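02/04/2019, Griltgate, upstairs bedroom

Bed linen again. Dorothy Fairclough wants the folding notes finished before we go on to towels, so I kept to the bed for the whole session and left the wardrobe alone.

Duvet shaken out from the foot end and pulled up to the pillows. The filling had slid into the bottom corners, same as in October. Undid the closure, got hold of the top two corners through the cover and shook it level. Took three goes. The Mellor cover is narrower than the insert and will always bunch a bit down the sides.

Small cloths next, done on top of the made bed. Picked up from a crumpled heap, one at a time.

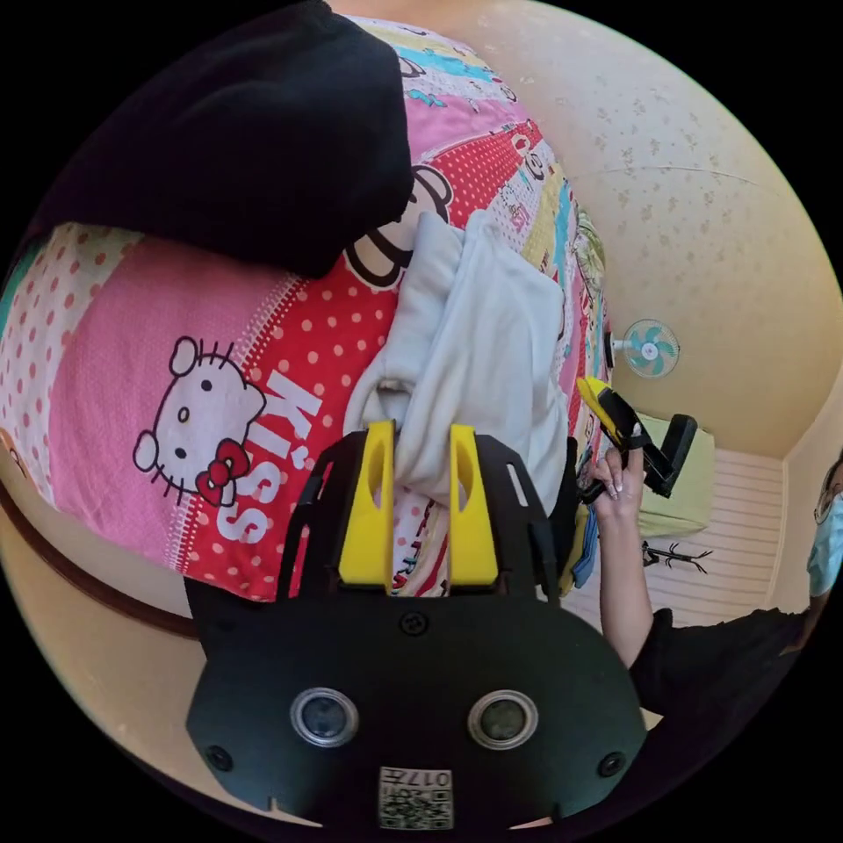 Grey-white cloth held over the Hello Kitty duvet, still crumpled.

The pale cloths are easy to find against that cover. All the pink and red panels help. On the plain white sheet last time I kept losing the edges.

Lifting by the middle gives a bundle that has to be put down and opened out again. Lifting by a corner lets most of it hang straight. Corner first from now on, then lay flat, halve, halve again.

Washed at 1000 spin, which creases the thin ones badly. Try 800 next load and compare.

To do: bring the second basket up, ask Dorothy whether pillowcases count as small or large, relabel the Sumer shelf.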